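Looking After Nonstick Pans

By Noemi Yazzie

A nonstick pan wears out sooner than any other pan in the kitchen, and most of the wear comes from heat and from the way it is washed. I have used the same 11-inch skillet for four years with the habits below.

Before first use

Wash the pan in warm water with a drop of dish soap, dry it, and rub a half teaspoon of oil over the inside with a paper towel. Wipe off the extra. Some makers say to repeat this every few months. Check the leaflet that came with yours.

Heat

Use low or medium. On my stove the dial goes to 9 and I keep the skillet at 4 for eggs and 5 for fish. Don't leave an empty pan on a burner while you chop things. If you want a hard sear on a steak, use cast iron or stainless.

Pick a burner that is no wider than the base of the pan. Flames that come up the sides will scorch the outside and loosen handle screws over time.

Oil and sprays

Butter or a little regular oil is fine. Aerosol cooking sprays leave a sticky brown film that builds up around the sides, and dish soap alone won't take it off. If you already have the film:

Fill the pan halfway with water.
Add two tablespoons of baking soda.
Simmer for 14 minutes, then let it cool.
Wipe with a soft sponge and rinse.

Stubborn patches may need a second round. Leave steel wool and scouring powder out of it.

Utensils

Wood, silicone or nylon. Metal tongs are the worst, even when you think you're being careful. Never cut food in the pan. Slide the omelet onto a board first.

Washing

Let the pan cool before it goes anywhere near the sink. Cold water on a hot pan can warp the base, and a warped pan rocks on a flat cooktop and heats unevenly. Hand wash even if the label says dishwasher safe.

Storing

Stacking saves room, but bare pans rub against each other every time you pull one out. Put something soft between them: a paper plate, a square of felt, or an old dish towel cut in four. Largest on the bottom, and dry all of them first.
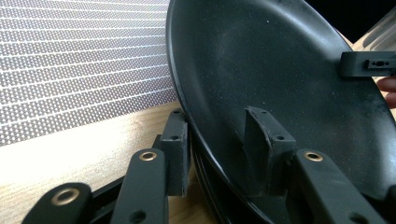 If you have a deep drawer, an upright file rack lets you take one pan without lifting the rest. Measure the drawer height before you buy. Pans that have sat for a while should get a quick rinse before cooking to clear off dust.

When to replace

Flaking, deep scratches, or eggs that stick even with butter all mean the coating is done. Light discoloration by itself is not a problem. Check the handle too, and tighten the screw if it wobbles.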